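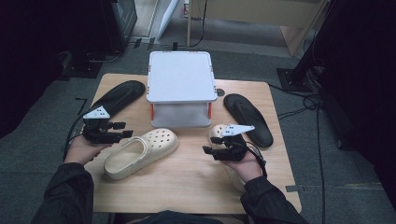

Chapter 18
Footwear: Sorting, Pairing, Putting Away

Shoes at last. Coats and bags are behind you (Chapter 17 if you skipped it, and you shouldn't have, the hook spacing comes back). Footwear is where most entryway plans fall apart, so we go slower. Three class sessions, maybe four.

The opening photo is a table setup. Four pieces of footwear around a small white stand, flat top, orange clips at the lower front corners. Two of the four are black sandal soles of the same shape, one up at the left lying on a diagonal, one over on the right side. Same shape, opposite sides of the stand. Keep that in mind for Section 18.2.

What you will be able to do by the end
Sort a mixed pile into pairs without trying anything on.
Tell a left from a right by outline alone.
Measure a surface and say how many pairs it takes.
Pick between a flat shelf, a slanted rack and a riser, and defend the choice in a sentence or two.
Write a put-away plan someone else in the house can follow.

Words to know
Pair - two pieces, a left and a right, same style and size.
Single - a piece whose partner has not been found yet. Give it a spot of its own.
Outline - the shape of the sole seen from straight above.
Riser - a small raised platform. Top surface for one thing, space beneath for another, if the sides allow it.
Footprint - floor or table area a thing takes up. Yes, the word is funny in this chapter. Moving on.

Before you start
Work on a table if you can. Backs get sore on the floor, and a pale tabletop shows a dark sole nicely. Clear everything off except the riser and the footwear. Cover the table if the shoes have been outdoors. Old sheet, newspaper, whatever.

You will need: a tape measure, a pencil, the sorting sheet from the Plesent workbook, and one riser or low shelf. Schools using the Zuvon kit have a riser in the box already. Put it in the middle of the far half of the table so your hands have room in front.

18.1 Why footwear is hard
A coat goes on a hook and it's done. Shoes come in twos and the twos drift apart. One gets kicked under a bench, the other ends up by the back door. They also point in directions. Two sandals on a shelf, one heel out and one toe out, take up the same room as a neat pair but nobody reads them as a pair, and the next person starts hunting.

Our survey of front halls in Arnum, done over one July for the first edition: 127 homes, 276 single shoes lying away from their partners. More than two per home. Most of them turned up within one room of the other half, which suprised us. The pieces were close. The habit of bringing them together was missing.

18.2 Finding the pair
Start with outline. Color fools you, especially black on black in a dim hall. Look down from directly above. Toe end, heel end, inner curve. Turn both pieces so the toes face the same way before you compare, then check size, then wear. Soles from the same pair are usually worn in a similar way but dont count on it.

Try it with the opening photo. The sandal sole at the left points its toe toward the upper right. The one on the right side stands nearly vertical, narrow end toward the top. In your head, rotate the left one until the two line up. How far did you turn it? Less than a half turn, certainly. Sketch it.

Warm-up (10 minutes, in twos)
1. Tip six pairs of flat footwear onto the table. Mix well.
2. Pair them by outline only. No talking for the first 60 seconds.
3. Set each finished pair heels toward you, toes away.
4. Measure the top of your riser. Write down width and depth.
5. Decide which pair goes on the riser and which stay on the table. Note your reason on the sorting sheet.

Slip-ons and flat sandals first. Boots wait until Section 18.5, they need height and the Yeom rack method, and we haven't covered either.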